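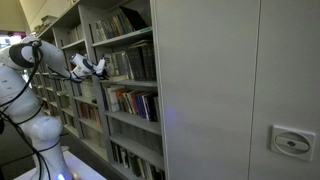

Library stacks, second shelf level.

The Rorkine Library has completed its review of loan periods, and the revised borrowing rules take effect in August. We are setting out the main changes in this thread for members, students and visiting readers.

1/ Standard loans will move from three weeks to 28 days. The new period applies to all general stock, hardbound and paperback. Items already on loan in August will be extended automatically and members need not contact the desk.

2/ Overdue fines on general stock will end. Members will instead receive a reminder two days before the due date and another one week after it. An account is suspended once an item is 60 days overdue, and is restored when the item comes back.

3/ Replacement charges for lost items remain in place. The charge is the current purchase price of the title, or of the nearest available edition where the title is out of print. 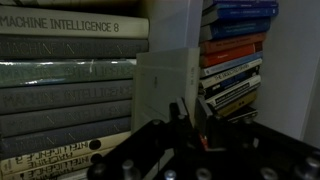

On the shelf: volumes from the Machine Intelligence series, including no. 8.

4/ Several members asked about long runs and multi-volume series. Under the revised rules a borrower may take up to four volumes of one series at a time. Further volumes may be reserved in the usual way – the limit applies to loans only.

5/ The review received 279 written submissions. Most concerned renewals. Members may now renew an item three times, provided no other reader has placed a hold on it.

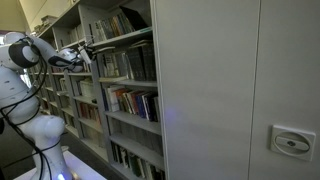

6/ Holds will be kept at the desk for seven days, up from four. Readers who cannot collect within that time may ask for one extension by telephone or through their account page.

7/ Interlibrary loans from the Huditz and Flulero branches keep their existing conditions. The lending branch sets the due date, and we are not able to alter it locally.

8/ The Choi Reading Room remains reference only. It has 80 seats, and material consulted there should be left on the trolleys at the end of the visit. Please do not reshelve it yourself.
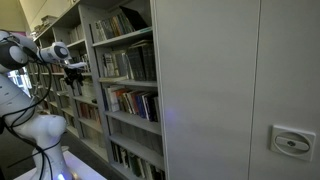
Metal shelving in the stacks.

9/ Accounts suspended solely for unpaid fines will be reopened at 9 am on the first day of the new rules. Members whose contact details have changed should update them beforehand so that reminders reach the right address.

10/ Questions about an individual account should be sent to the lending desk, not posted in reply to this thread. Questions about the policy itself may be addressed to Wen-hsiung Lu, Head of Lending Services.

11/ The full policy is available in print at the front desk, and a large-print copy can be provided on request.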